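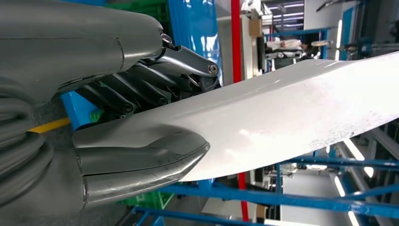
The back room has been the holding area for everything we didn't want to think about, and this October I finally started packing it up. We're moving to the new place in Modmont next month, which is 672 square feet total, so most of what's in there has to either go in a box with a purpose or go away. I started with the awkward shapes. The large white curved panel is a good example of the problem. It won't lie flat, it won't stand up on its own, and anything stacked on it slides toward one end. I tried it in two different boxes and gave up on both. It's going in the car last, wrapped in the gray moving blanket, on top of the bedding.

I bought 40 small boxes from Zedano because they were cheaper in a bundle. I should have bought fewer of those and a few of the wide ones. The small boxes are great for books and canned food and not much else. Lamisi Ametepe lent me six plastic bins with lids from when she moved in the spring, and those have done more work than all the cardboard. The lids snap down on both ends and you can write on them with a dry erase marker - it wipes off with a damp rag later, though one of them still says HALL CLOSET FRAGILE in her handwriting.

My system, such as it is:

- Flat things first, against the side of the bin.
- Small loose parts in zip bags, with the bag taped to whatever they belong to.
- Anything curved or hollow gets other things packed inside the curve.
- Label the short side, not the top.

The label rule comes from our last move, when every box was labeled on top and then stacked four high in the living room. I spent two evenings lifting boxes to find the can opener.

Small parts took the longest. I had a coffee can of screws, a shoebox of adapters, and a drawer of things that had fallen off other things. I went through the drawer first and gave myself until 9 p.m. If I couldn't say what a part was for, it went in a bag marked UNKNOWN, and the bag gets one year.

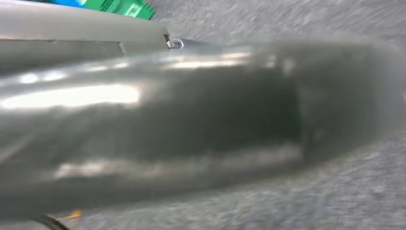

The bag is already bigger than I'd like. Aqeel Magsi came by to pick up the spare lamp and identified three of the parts just by looking, including the foot for the old Prieto shelf, which I had been leveling with folded cardboard for two years. The shelf is coming with us, so the foot is now taped to the underside where it should have been all along.

Things that are not coming: the second ironing board, the printer stand, a box of picture frames with no glass, and the rug. I put the rug up on the neighborhood list and got one message asking if it was wool. It isn't. If no one takes it by the end of the month I'll drive it to the drop-off on Clunovport Road. They take rugs if they're rolled and tied.

As of tonight I have 37 boxes and bins taped or lidded and lined up along the hallway, heavy ones closest to the door. The kitchen is next, and I plan to leave out two plates, two bowls, the small pot and the kettle. I also need more tape. I went through three rolls on this room, partly because I kept reopening boxes to add one more thing.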